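Table (furniture)

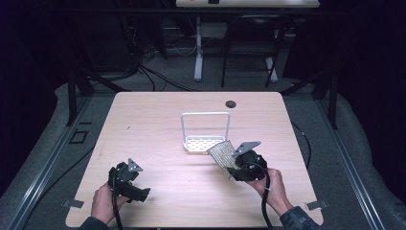

A table is a flat top held up off the floor so you can eat, write, or pile mail on it. I've been adding to this entry for 3 years now, and I still find tables more interesting than chairs - I know that's a minority view!

The word comes from the Latin tabula, a board or plank. For a long stretch of the Middle Ages that's pretty much what people ate at: loose boards laid over trestles, then stacked against the wall when dinner was done (so handy, I wish mine did that). Tables that stayed put came into ordinary homes later on.

I like to sort them by how they stand. Trestle tables rest on two or more braced supports. Pedestal tables have a single column in the middle, which is great for knees and not so great if somebody leans hard on the rim. Then there's the plain four-legged kind, usually with a rail called an apron running under the top to stop the legs from splaying. Gateleg tables have hinged legs that swing out to hold up a flap, and my grandmother's pinched every finger in the family.

For height, dining tables mostly land between 28 and 30 inches. Coffee tables sit far lower, and bar tables go up past 40.

Bheki Makhubela wrote to me from Idham about drop-leaf joints, and he's right that I had the rule joint muddled with a plain butt hinge. The rule joint is the curved one that hides the gap when the leaf hangs down. I've fixed it - thank you, Bheki! The section on folding card tables still needs work.

Filed under: Furniture | Home and Household | Entries needing expansion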